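Search reports Enter keyword Go

Miswood Archive Rehousing – Progress Report
December | Renato Marquez

Of the 77 map folders in the Koler series, 50 have been surface-cleaned and relabeled. Two need tear repair before they can be moved. Humidity logging continues at four points in the store. The Indik ledgers remain on schedule – no change to the budget.

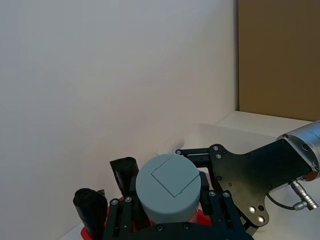
Mangubat asked that the repairs be finished before any further relabeling, and the work order has been revised to match.

Contact the records office | © Miswood | Back to top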